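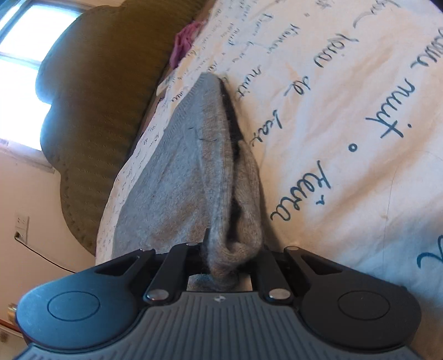 # 卧室针织衣物折叠与收纳方法比较

课程实践报告 2025年11月25日

## 一、选题

本报告讨论的是针织衣物在卧室里怎么叠、叠在哪里、叠完放到什么地方。选这个题目的起因很小:宿舍和家里的衣柜在换季之后总是最先乱在毛衣这一格。衬衫可以挂,牛仔裤叠两下就能立住,针织衫两样都不行。挂久了肩部会被衣架顶出鼓包,叠起来又厚又软,抽出一件,旁边的就跟着塌下去。

小组前期查了一些家政教材和收纳书,里面的叠法多数以棉质T恤为例,针织类往往只有一两行。所以我们把范围缩小到针织上衣,用自己的衣服在床上反复叠,记录时间、成形情况和放置之后的变化。

## 二、材料与场地

场地是一间普通卧室。操作台面就是床,床单为白色,印有手写体样式的草写字;床头板是橄榄褐色的软包,旁边有窗。没有另外搬桌子进来,多数人在家里叠衣服用的就是床,换成硬桌面得到的结果反而不好参考。

衣物共17件,都是长袖针织上衣,按厚度分成薄、中、厚三组。灰色混色针织衫归在中等厚度一组,带罗纹边,是后面说明里用得最多的一件。罗纹部分比平针部分弹性大,折的时候容易往回缩,这一点影响了后面叠法的选择。

收纳用具有两种:

- Lato 布面抽屉盒,无盖,侧壁偏软;
- Salinas 硬质分隔板,插在原有的衣柜抽屉里使用。

记录表用的是小组自己设计的表格,项目名叫 Brerkura,后文的编号都来自这张表。

## 三、叠法

一共比较了4种叠法。

**1. 对折法。** 左右对折,袖子叠在身片上,再上下对折一次。动作最少,厚度最大。

**2. 三折法。** 两侧向中间折,袖子顺着身片往下放,再从下摆往上折三次。成品是长方形,可以平放,也可以立放。

**3. 卷筒法。** 先按三折法收好两侧,再从领口往下摆卷。占地小,但厚毛衣卷出来很粗,而且会自己松开。

**4. 斜挂折法。** 衣服沿中线对折,腋下对准衣架挂钩,身片和袖子分别搭过衣架两边。这种方法不进抽屉,列进来是为了和前三种对照。

每件衣服每种叠法做数次,最后一次留下不动,放进收纳盒,隔天查看。全部记录条目合计2,361条,其中包含单步时间、重叠次数和隔天的外形评分。

## 四、过程中的问题

### 1. 床面太软

折厚毛衣时,手一压,床单和垫子一起下陷,折线压不实。后来改成先在床面上铺平,折好之后用手掌从中间往两边推,不往下用力。折线清楚了一些,返工也少了。

### 2. 提起时散开

从床面把叠好的衣服移到盒子里,是最容易失败的一步。捏住一个角提起来,衣服会拉成上尖下宽的形状,层与层之间张开,里面那一层往下滑。罗纹边有弹性,滑的时候还会带着旁边的布料走。改为一只手托底、另一只手压住最后一道折边之后,散开的情况明显减少。卷筒法在这一步反而最省事,抓起来就能放。

### 3. 毛絮和头发

针织面容易粘东西。灰色衣服上深色的细丝很显眼,浅色衣服上则是深色毛絮。起初我们叠好才发现,只能拆开重来。后来在每件衣服铺平之后加了一步检查,正面看一遍,翻过来再看一遍,然后才开始折。这一步所用的时间没有计入叠法本身的用时。

### 4. 颜色分组不可靠

最初想按颜色给衣服编号,结果灰色系的几件在窗边和在房间里侧看起来不一样,靠窗偏蓝,离窗远一些偏暖,登记时写错过两次。之后改用缝在洗标旁的线圈编号,线圈取自 Flalari 的缝纫包,用完可以拆掉。

## 五、结果

薄款之间的差别不大,4种叠法都能用,时间主要取决于熟练程度。60厘米宽的抽屉里,薄款立放整齐,抽取之后旁边的衣服基本不倒。

中等厚度的差别开始明显。三折法在 Salinas 分隔板里表现最好,每格放得不太满的时候,隔天外形几乎没有变化。放得太满会把罗纹下摆压出横向折痕,抖开之后要挂一阵才能恢复。对折法叠起来快,但平放成摞以后,取下面的一件就要把上面的全部搬开。

厚款不适合立放。三折法做出来的成品重心偏上,放在 Lato 布面抽屉盒里会把侧壁往外顶,盒子变形之后整排一起歪。厚款最后采用对折法平放,每摞不超过三件,领口朝同一方向。

卷筒法的评价分歧较大。小组里有人觉得找衣服方便,也有人认为打开之后折皱多。从外形评分看,它在厚款上的得分最低,在薄款上与三折法接近。

斜挂折法没有出现肩部鼓包,但很占横杆的位置,厚款挂几件柜门就关不严,适合当季常穿的一两件。

## 六、讨论

小组原先以为叠法是关键,做下来发现容器和每格的松紧影响也很大。同一件毛衣,同样的三折法,放在软壁盒里和放在硬隔板之间,隔天的评分能差出一档。收纳书上的示意图多半是刚放好的样子,抽取几次以后的状态很少提到。

本次实践有几处不足。操作者只有小组成员,每个人的手法不同,越往后越熟练,排在后面的叠法可能因此占了便宜。衣物中没有开衫,扣子和拉链对折叠的影响没有涉及。隔天查看的间隔也偏短,压痕这类变化需要放更久才能判断。

## 七、后续安排

下一阶段打算加入开衫和高领,并把叠法的先后顺序打乱。Lato 布面抽屉盒准备在两侧加硬纸板衬里,再测一次厚款立放。评分表里“外形”一栏目前只有一个总分,拟拆成折线、边缘、厚度三项分别打分。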